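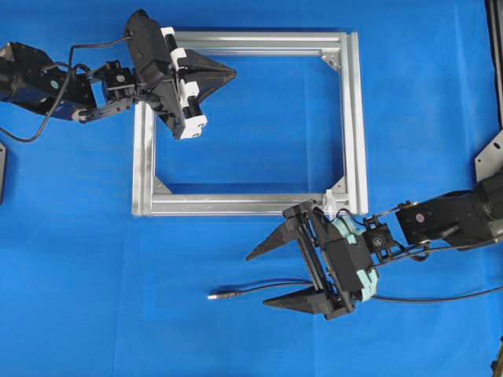

Slotted aluminum frame, brackets on the inside corners.

Notebook Entries Materials Suppliers Search

Monday, squareness again

I meant to write up the Pornside shelving and got lost in diagonals instead, so bear with me. The short of it is that I've been trusting my old try square far too much, and it is a dear old thing (it came from my first bench at Koubek) but it only knows about the few inches nearest the corner. Over a long bar a tiny error there grows and grows! On the last test bay one diagonal came out 2 mm longer than the other, and every corner had looked perfect to me.

So, tape on both diagonals, same person reading both, same hook end. Loosen all the bolts on one side, push the long diagonal in, measure again, then nip them up a little at a time going around the frame. I used to do one corner fully tight before touching the next and I think that was most of my trouble.
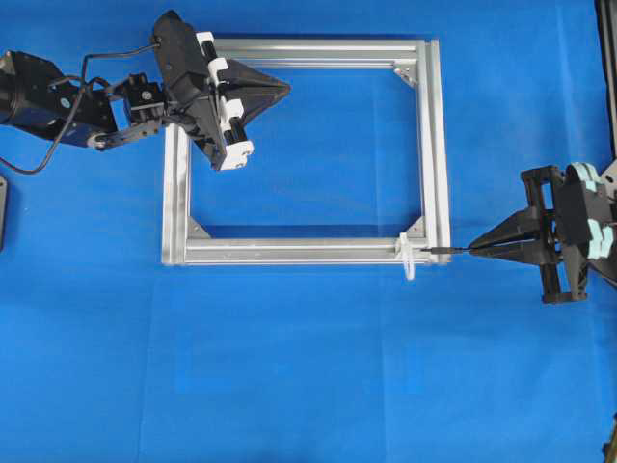
Cut lengths

The other culprit is the saw. Opposite bars have to match before anything else is worth doing, and two of the short ones marked 383 were plainly different when I stood them on end together. I've recut those and deburred the ends with the fine file, which I should have done in the first place. The 1,000 mm pieces are lovely, all from one setup with the stop clamped down.

For the long Etden wall, 2,956 mm, I'd still like to join bars in the middle of a bay and let the uprights sit clear of the joint.

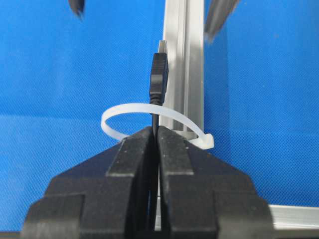
Yaa Amissah: I'd put the joint over an upright myself. Mid-bay it will sag once the paint tins go on, however nicely you square it.

She's very likely right, and I'll redraw it before ordering. It does mean one more upright, and I want to ask Wafula Lukumay whether there are enough brackets left in the Indik drawer. 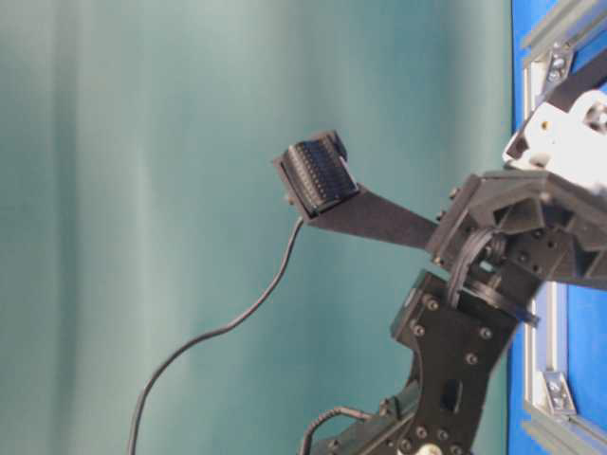
Page last changed Oct 23, 2023

Still to do: check the saw fence against the big square, find the missing 5 mm hex key, and write up Pornside properly, with the floor slope in it this time.

Recent entries
Leveling feet on an old floor
Bolt lengths for slotted bar
Pornside shelving, first measurements
Sharpening the fine files (don't)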